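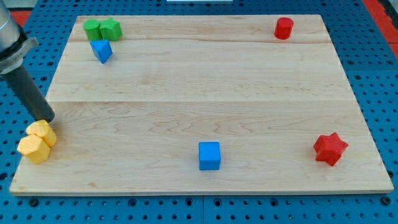
Sachiko Arai reckons a club badge should be something a bored nine-year-old can draw on the back of an exercise book, and she told me so before I'd even got my coat off. I'd come to talk about the new look for Oltelport Herons, the handball side she's been redrawing since February, and I had a list of questions. We got through maybe half of them (my fault, I kept wandering off towards the shirts!).

The old badge had a heron, a lighthouse, a rope border and a motto in Latin. "I traced it once to see how it was built," she said. "It took me a whole morning, and at the size of a sleeve patch the bird looked like a coat hanger." She went through 19 versions before the club said yes to one, and the lighthouse went at number four. The rope hung on a bit longer.

What's left is the heron's neck, bent into something close to an S, with the beak pointing forwards. I asked whether people minded. "Oh, they minded," she said, laughing. "A man called Gerrit Vanhove wrote me three pages. Very good pages, too. He wanted the grey kept, and he was right, so we kept it."

The grey was a headache, mind you. Villent, who make the shirts, print it slightly blue on the shiny fabric, so Sachiko ended up with two greys, one for cloth and one for everything else. She showed me both and I couldn't tell them apart, which I think disappointed her.

Then there are the numbers. She drew those from scratch, with a little nick in the 2 and the 7 that follows the curve of the neck. The hall holds 2,267 and she wanted them readable from the back row, so she pinned a shirt up at the far end and walked backwards until she hit the wall. "The 3 and the 8 were hopeless. I opened up the 3 and left the 8 alone."

The first 300 scarves have been ordered, in grey and a dark orange she won't let anyone call rust. She's now on to the away kit, and all she'd tell me is that it has a collar.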